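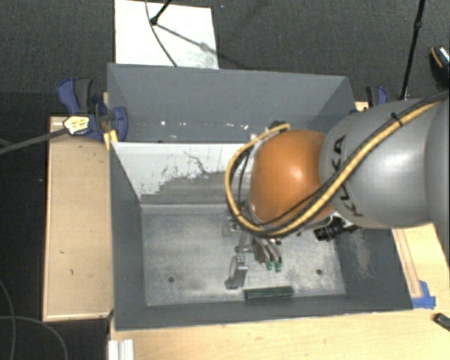 Unit 6: Care and Inspection of Open Storage Bins

Losberg Technical Institute
Introduction to Stockroom Practice
Handout for Section 418

Purpose of This Unit

Large open-top bins are among the most heavily used items in any stockroom and are often the last to be inspected. Students completing this unit will be able to name the parts of a bin, recognize ordinary surface wear, and record the condition of a bin on the standard form.

Terms Used in Class

Floor: the bottom surface on which goods rest. Dusty patches and scuffs are recorded as surface marks, and their extent is noted.

Walls: the front, rear, and side panels. Walls that slope inward guide small goods toward the floor but reduce the usable area at the bottom. Capacity should therefore be worked out from the floor measurements and the rim measurements together.

Inner panel: a wall set inside the bin that separates a main section from a narrower back section. The two sections are inspected and recorded separately.

Floor openings: small round holes in the floor. The inspector notes the number and position of all openings. Parts smaller than the opening must be stored in a closed tray.

Recording Wear

Scratches are described by location, direction, and length. A branching scratch is entered as one mark, with the longest line measured. Where a panel shows two colors with an uneven boundary, the inspector records both colors and sketches the boundary. The cause of a mark is left blank unless it is known — guesses have led to bins being withdrawn without need.

Dust is removed with a dry cloth before measurements are taken. Solvents are not permitted on painted surfaces. A bin that has held more than 1000 small parts since its last inspection is emptied fully before cleaning.

Assignment

Read the Kitden storage guide, chapters on open bins and dividers. Using the Radton form, complete one inspection record for a bin in the Bucur stockroom. The record is worth 20 points and must include a labeled sketch of the floor. Submit it at the start of the next class meeting.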